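Mitstead Flat-Fold Work Mat, Teal
Item 3044
Laundry and Linen > Table Mats and Boards

Add to list | Compare | Ask about this item

Product notes by Kibet Biwott, Wovon Home Supply

We carry three mats for folding and sorting cloth, and I will say up front that I was not convinced any of them needed to exist. A clean table folds a dish towel perfectly well. People have been doing it on beds, couches and ironing boards forever. So when Mitstead sent over the teal one with a sheet of claims stapled to it, I took it home and used it before agreeing to stock it.

What the maker says: folds come out straighter, cloth doesn't slide, and you get through a basket faster.

What I found: the first one is a stretch. The mat has no lines or grid printed on it, so how it is supposed to straighten anything is beyond me. Your fold is as straight as you make it. The second claim holds up for cotton and for most kitchen linen. Thin synthetic napkins still wandered on me. The third I timed, gave up timing, and would not repeat to a customer.

What it does do is give you one smooth, plain surface that you can see white cloth against. That sounds like very little. If your table is white or pale gray, though, you will know how easy it is to lose the corner of a white napkin and fold the whole thing crooked. Teal fixes that. So does a dark bath towel thrown over the table, and you may already own one of those.

Details

Item number: 3044
Color: teal (the blue version is item 2512)
Surface: smooth, one side only
Edge: plain, no border
Storage: flat or upright, not rolled
Care: damp cloth, mild soap, no bleach
Returns: unused only

Teal or blue?

We get asked this more than anything else. Mitstead's sheet says the two colors are for "different fabric families," and I have no idea what that means. They are the same mat. Raghavendra Reddy in our stockroom keeps one of each side by side and sorts on the blue, folds on the teal, and he swears by the arrangement. I tried it for most of September. It is handy to have a place where the pile sits and a place where it doesn't, but I could have done that with one mat and a bit of table.

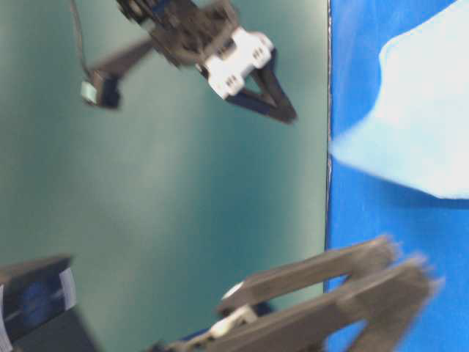 If you do buy both, butt them up close. Leave a gap and small pieces like washcloths will work their way down into it.

Compared with the others

The Matsuda board is stiffer and heavier, and it stays put better. It also takes up a closet. The Diseo mat is cheaper and does roll up, but ours kept a curl at both ends however long we left it under books. Between the three I would take the Mitstead, with the warning that none of them will make you like folding.

Who should skip it

Anyone with a dark table. Anyone who irons everything anyway, as this is no ironing surface and heat will mark it. Anyone buying it for fitted sheets, which are too big for it and always will be.

In stock: 428
Ships flat. Please check the corners before you sign for it.

Page last checked Sun 22 November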